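Setting the Dye: An Interview on Water, Salt and Repeatable Color

The dye works at Doststead processes cotton yarn for small weaving mills. Its head dyer, who has held the post since the site changed over from direct dyes to reactive ones, agreed to talk on condition that the conversation stay on method. Personal history was of no interest, she said, and the method would fill the hour.

The first subject was water. Doststead draws from a well, and the hardness of the supply changes with the season. "In July we measured 210 parts per million as calcium carbonate," she said. "At that level you get dull shades and poor wash-off. We soften everything that goes into a dye bath, and we test it at the start of each shift."

Softening is done by ion exchange. The resin is regenerated with brine on a fixed schedule, and the test result is written on the batch card before any yarn is wetted out. A card without a reading is sent back.

Red is the shade that gives the most trouble. A customer in Marín orders the same red several times a year and compares each delivery against a retained hank. "The eye is very good at seeing a difference between two reds side by side," she said. "It is poor at remembering one. So we keep a standard in a dark drawer and measure against that."

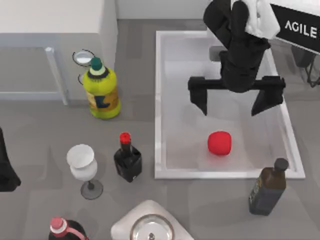 Measurement is by spectrophotometer, on yarn wound flat onto a card and conditioned overnight. Readings taken on warm yarn are discarded. The instrument gives a color difference figure, and the works has its own pass limit for each shade family. The limit for reds is tighter than the limit for browns.

Recipes are held in a ledger and in a database called Seltier, which the works bought after a page of the ledger was damaged by a leak. It now contains 453 recipes. Asked whether all of them were in use, she said most were not. "Some were dyed once, for one customer. We keep them. The salt and alkali figures are still useful when a similar depth of shade comes in."

Salt drives the dye onto the fiber, and alkali fixes it there. The order and timing matter more than the exact weight, in her view. The alkali goes in over several additions. "If you put it all in at once, the dye fixes where it happens to be," she said. "Then the outside of the package is dark and the inside is pale, and there is no good way back from that."

Wash-off takes longer than dyeing. The standard sequence is 4 baths, one of them at the boil with a detergent supplied by Tumier. Unfixed dye that remains in the yarn will bleed in the first household wash, and complaints of that kind are traced by batch number - the cards are kept for this purpose.

A trial lot at Doststead is 100 grams. She does not consider a trial reliable for predicting the bulk result on its own, as the liquor ratio is different. The first bulk lot is treated as a second trial, and a correction is usually entered in Seltier afterward.

The works plans to replace its oldest package machine next year. The recipes will all have to be checked again on the new one, starting with the reds.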